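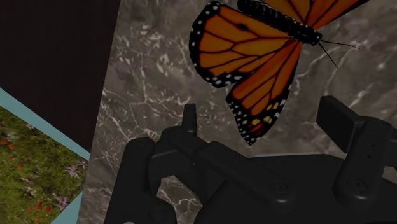
What happens to the club's Plendden water bonds now that rates have gone up? We keep them, we go on collecting the interest, and we don't buy any more until the March meeting at the earliest.

I put that at the top because Rhun told me people skip to the vote anyway and then call me. The rest of the minutes are below in the order we talked, more or less, and if I've got something wrong please tell me before the next meeting so I can fix it.

Truvesley Investment Club
Minutes of the regular meeting, August 2022
Taken by Wilma Paterson

Present: Vasiliki Dimitriou (in the chair), Zsolt Lengyel, Rhun Penry, Iason Drakos, and me. We had a quorum. We started late and that was my fault, I had the only copy of the statements and I'd gone to the wrong door.

Last minutes

Approved with one correction. I wrote that Iason had "recommended" the Passtead shares and he says he only "brought them up." Vasiliki asked whether he'd have minded if the price had gone the other way. Corrected as he asked.

The statements

I read out the brokerage statement from Azimi. The bond side is down on paper since spring, the stock side is down more, and the cash is where we left it. There's $600 in the cash account that isn't set aside for anything. The interest payment on the Plendden bonds came in on time and in full.

Zsolt wanted to know why the bonds show a loss if they're paying us what they said they would. I had a go at answering and got tangled up, so Vasiliki took over. The way she put it, our bonds pay a fixed coupon that looked fine when we bought them. New bonds coming out now pay more. If we wanted to sell ours today, the buyer would want a discount to make up for the lower coupon, and that discount is the loss we see on the statement. If we hold to maturity and the water district pays what it owes, we get our face value back and the statement number in between doesn't cost us anything.

Zsolt said that was fine, but it does cost us something, it costs us the better bonds we could have had. Vasiliki agreed with that. I thought it was a fair point too and I'm putting it in because he asked me to.

Azimi has changed the layout of the statement again. The accrued interest used to be on the front and now it's on the back page under a heading I'd never have looked at. I'll mark up a copy for everybody.

Plendden water bonds

This took most of the evening. We went back and forth a good bit so I'm giving the main points.

Rhun had read the district's latest annual report, all of it, including the pension notes (thank you, Rhun!). He says the debt is backed by what customers pay for water and sewer, so it doesn't lean on the town's property taxes. The rate increase the district approved has gone through. Collections look steady. The part he didn't like is the treatment plant work, which is running behind, and the report is vague about whether they'll need to borrow again to finish it. If they do, there's more debt standing alongside ours and the same customers paying for all of it.

Iason asked if there's a limit on how much they can borrow. Rhun said there is a coverage test in the bond documents, meaning their net revenue has to be bigger than their debt payments by a set margin before they can issue more. He had the page number and then couldn't find the page. He'll send it around.

Vasiliki asked about the call date. None of us had it in front of us except Zsolt, who had it on his phone and said it was still a way off – and with rates where they are the district would have no reason to call the bonds early and replace cheap debt with expensive debt. We all agreed the call isn't much of a worry just now. It was when we bought, if you remember. I looked it up in my old notes and we spent a whole meeting on it.

Then there was the question of selling and switching. Zsolt made the case for it. His idea is to take the loss, use it against the gains we booked on the stock side, and move into something shorter that we can roll over as rates go up. He'd worked up a sheet, which I've stapled to the paper copy of these minutes. Iason was with him at first. Rhun's worry was the selling price. Our lot is small, and when he asked Azimi for an indication the bid came back well under the price printed on our statement. He says small lots of municipal bonds just get marked down like that. Once you put the real bid into Zsolt's sheet, it takes much longer to come out ahead.

Zsolt said he'd used the statement price because that's what we had. He reran it on the back of the agenda while the rest of us got coffee, and when we sat back down he said he was less keen but still thought the tax loss was worth something. Vasiliki reminded us the club files as a partnership, so the loss would pass through to each of us and be worth different amounts to different people, and in a couple of cases next to nothing. I'm one of those cases.

There was some talk about adding to the position, since the same bonds would cost us less today than they did when we bought them. Iason liked that. Rhun didn't want to add until we know about the plant. I sided with Rhun. We already have 16 percent of the portfolio in this one issuer and our own rules say we're supposed to stop and think well before that.

Motion by Rhun, seconded by me: hold the Plendden bonds, make no further purchases before the March meeting, and look at it again then with the district's new budget in hand. Carried. Zsolt abstained and would like it noted that he isn't against it.

Shorter bonds

Following on from that, Vasiliki wondered if the loose cash should be doing something. Money market, Treasury bills, or leave it. Iason said bills, and he's bought them himself and found it easy enough once he got past the login. I asked what happens when one matures in the middle of a month we don't meet, and he said you can tell it to roll over or it just lands back in cash. Good enough for me.

We agreed to put the $600 into a bill with a three-month term. If Azimi's minimum is higher than that, it goes in the money market fund instead and we don't need another vote. I'll place the order.

I also asked whether we want a ladder for the bond side in the long run, with something coming due every year, so we aren't stuck having this same talk each time rates move. Heads nodded. Rhun said he'd draft a plan going out 5 years. He doesn't want to be held to next meeting for it.

Passtead

Short item. Passtead kept its dividend where it was and put out a debt offering to refinance some older notes. Iason went through the announcement. They're paying a good deal more on the new notes than the old ones, and that comes out of the same earnings our dividend does. He still likes the company. Vasiliki said she'd like to see what interest cost looks like next to operating income over the last few years before we say any more about it, and Iason said he'd pull it.

Zsolt asked if we'd be better off owning the notes than the stock. It got a laugh but then we talked about it for longer than I expected. The notes trade in bigger pieces than we can manage. Left there.

Dues and the room

Dues stay the same. Rhun is paid up now. I still owe him a receipt from last time.

The library wants the room back on our usual night starting in the fall, so we need to pick another night or another place. Vasiliki has offered her dining room for one meeting while we sort it out. Zsolt is going to ask at the credit union, they have that glass room at the back. I don't mind where we go as long as there's parking, my knee isn't up to the hill.

New members

Iason has a neighbor who'd like to visit. We've always let people sit in before they decide, so she's welcome. I'll send her the club rules and the last few sets of minutes (sorry in advance to her). Vasiliki asked that we do a quick run through the basics that night – what a coupon is, what yield means, why price and yield go in opposite directions – and I said I'd be glad of it myself. Zsolt has volunteered to do the yield part and has promised no spreadsheets. We'll see.

Things people said they'd do

Rhun: find the coverage test page and send it to everybody. Draft the ladder when he can.
Iason: interest cost and operating income for Passtead. Let his neighbor know.
Zsolt: ask the credit union about the room. Yield talk.
Vasiliki: call the library and see if there's any give on the date.
Me: buy the bill, mark up the Azimi statement, receipt for Rhun, rules to the visitor.

We closed after that. Somebody left a gray umbrella by the coat rack and I have it in my car.

W. Paterson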